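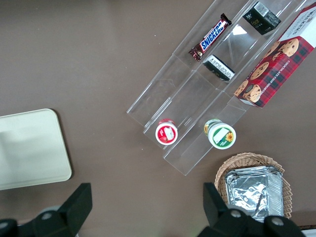 We use cookies to remember your preferences. Accept / Manage

Right, a thread on corner shops, and what happened to mine. Mute me now if you've got a life to get to.

The milk bar at the end of our street was called Gullivach. I lived here four years before I found out that wasn't the owner's name. The owner's name is Folke Dahlgren. Gullivach came with the sign, and a new sign cost money.

Folke's theory of retail is that people don't leave the house to buy milk. They leave the house to get out of the house, and milk is the alibi. So the milk goes at the back, and everything you'll regret goes at elbow height by the till.

I asked him once if that was a bit cynical. He asked if I wanted a bag for my chips.

Anyway, he sold up in December and the place is now a Van Loon. If you haven't got one near you yet, enjoy the peace. It's a "neighbourhood grocer", meaning it's a corner shop with a font.

Things Van Loon has that Gullivach didn't: oat milk, a loyalty app, a bench you're not encouraged to sit on.

Things Gullivach had that Van Loon doesn't: fuses, birthday candles, a bloke.
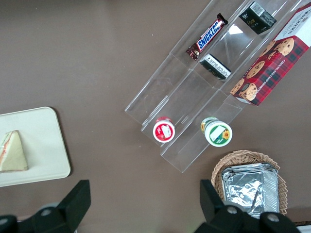

I'm not against paying more for a chocolate bar. I've paid servo prices on the highway at 2 in the morning and been grateful for the chance. What gets me is being asked to rate the experience afterwards.

The app is called Borari. It wanted my date of birth, my suburb and permission to know where I am at all times. I was in the shop. It could've looked up.

For this I received 84 points. I asked the young fella what 84 points gets you and he said "nearly something", and I've thought about that most evenings.

Mum, who is on her second hip and has no patience for any of this, walked in, put coins on the counter and walked out with the paper. They're cashless. They were still discussing it when she got home.

Someone's asked about the Druka ice creams. Gone, sorry. Folke kept up to two dozen in the bottom of the chest freezer under the peas, for people he liked. I was offered one after six years. It had freezer burn and I'd have taken a bullet for it.

Saw him last week in the chemist, looking tanned and a bit lost. I asked what he misses. He said knowing who's given up smoking and who's only told their wife.

He also wanted to know where they'd put the milk. I said by the door. He had to sit down.

Going out now to get some. We've already got two litres in the fridge.

Last updated: December

More from this author
Every bin night, ranked
A short history of our shared driveway
The pool fence saga, part 4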